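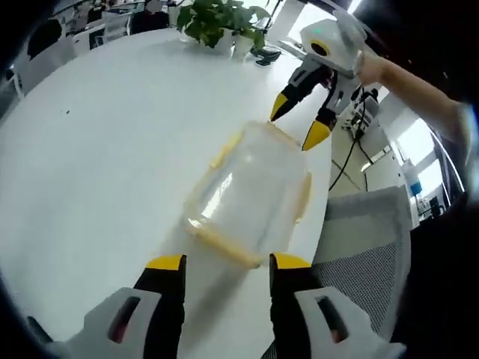
Petition export stops before the end of the list

Status: Resolved
Product: Pratis Petitions
Opened by: Olga Bravo, Ornthorpe Against Racism
Opened: Monday, April 8, 2019
Assigned to: Patricio Garrido

Olga Bravo wrote:
Our petition asks the council to bring back the hate crime liaison officer, whose post was cut in March. The public page says we passed 2,000 signatures at the weekend. When I download the list for the council it ends partway through the names starting with S. I have tried Firefox and Chrome and the file is the same both times. The council clerk will only look at the printed list, so the figure on the page is no use to us on its own.

Patricio Garrido (support) wrote:
Thanks for the report. Can you tell me which export you are using, the one on the Signatures tab or the one under Reports? Please also say what you open the file in. Don't send the file itself, as it has home addresses in it.

Olga Bravo wrote:
Signatures tab, sorted by surname. I open it in LibreOffice. The last row is cut short after the first name and there is nothing below it.

Patricio Garrido wrote:
I can see the same thing from our side. One signature has a comment with a stray quotation mark in it, and the export treats everything after that as part of the comment. The names are all still stored. Nothing has been lost.

As a workaround, untick "Include comments" before you download. You should then get the full list.

Olga Bravo wrote:
That worked for the names, thank you. We would still like the comments. A lot of people wrote about what has happened to them – the synagogue windows, shouting outside the mosque on Fridays, a boy followed home from school – and we want councillors to read them. Some also asked for their names to be left off. Does the export respect that?

Gisela Cisternas (support) wrote:
Taking this one while Patricio is away. Hidden names are hidden on the public page only. The organiser's export shows them, as most councils ask for a name and address to check. To make a copy for councillors, go to Reports, choose "Comments only" and set Names to "Off". Read it through before you print it, as people sometimes sign their comments.

Patricio Garrido wrote:
The fix for the quotation mark went in with version 4.2 this morning. Please try the full export again with comments ticked.

Olga Bravo wrote:
All there now, down to the last name. Mirjam Van Rooij on our side has checked the end of it against the public page. The comments report is fine too. You can close this.

Ticket closed by Patricio Garrido.

Recent tickets
Confirmation emails going to spam
Cannot change petition title after launch
Duplicate signatures from a shared address
Adding a second organiser
Postcode check rejects new estates

We use cookies to keep you signed in and to see which help pages are read. Accept | Change settings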